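Selling Parts Online: Handout 6
Custom orders, mixed baskets and what they cost you
December 2025

Right, last time we got as far as the plain catalogue order, where somebody picks a thing, pays for it and it goes in a box. This week is the awkward cousin. I've spent more of my working life on custom orders than I care to add up, so forgive me if I go on a bit.

We're sticking with Folgate, our bicycle parts shop from Handout 2. Remember it buys rims and hubs from Clistis, builds the wheels itself and sends everything out through Quinlan, the carrier. Keep the Handout 2 price sheet next to you because I'm not printing it again.

1. What counts as custom

I use a simple test. If the customer sent it back tomorrow, could you put it on the shelf and sell it to somebody else at full price? A standard wheel, yes. A wheel built with a different spoke count, probably yes, but you may wait a while. A rim with the name of someone's cycling club printed round it, no chance. The further down that list you go, the more of the money you want before you start work.

Folgate takes full payment up front for anything printed and a deposit for odd builds. Some of you argued in September that deposits put people off. They do put some people off! I'd still take one.

2. Minimum quantities

Clistis won't print decals in runs under 300 sheets. Folgate gets an order for 74. What do you do with the other 226? Three answers came up in the seminar and all of them are workable – charge the customer for the whole run, swallow the difference and hope they reorder, or hold the job until a second customer wants the same stock. I've seen shops try the third one and lose both customers, so put a time limit on it if you go that way.

Whichever you choose, say it on the product page. A minimum that only turns up in the reply email feels like a trick, even when it's perfectly fair.

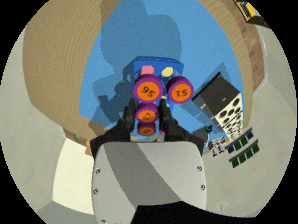

Purple caps with numbered orange tops, 51 and 56 among them.

3. Mixed orders

A mixed order is one basket with stock items and made-to-order items in it. The page on your site will happily add them up and show one total, and the customer will quite reasonably expect one parcel. Your warehouse may have other ideas.

Decide early whether you split. Splitting means two Quinlan charges and two tracking numbers, and usually an email asking where the rest is. Waiting means a pair of inner tubes sits in a tray for weeks while the rim gets painted. I lean towards splitting if the stock part is worth more than the second delivery charge, and asking the customer if it isn't. Put a tick box in the basket and you've saved yourself the phone call.

Watch the discount too. Folgate gives money off baskets over 1000 pounds. Suppose a customer reaches that with a custom wheelset, then cancels the stock items and is left with 699. Does the discount stand? Gurnent, the basket software we've been using in the lab, will leave it on unless you tell it otherwise (the setting is under Order Rules, near the bottom, and easy to miss).

4. Getting the details in writing

Never build from a phone call. Send a short summary with sizes, colours, quantities and the artwork attached, and get a plain "yes, that's right" back before anything is cut or printed. Keep that reply with the order, where your colleagues can find it, and not in your own inbox. I learnt that one on holiday.

For next time

Write Folgate's custom order page, one side of A4 at most. It needs the deposit rule, the minimum quantity, what happens with mixed baskets and how to send artwork. Then swap with the person next to you and try to place an order using only what they've written. Bring both copies, scribbles and all.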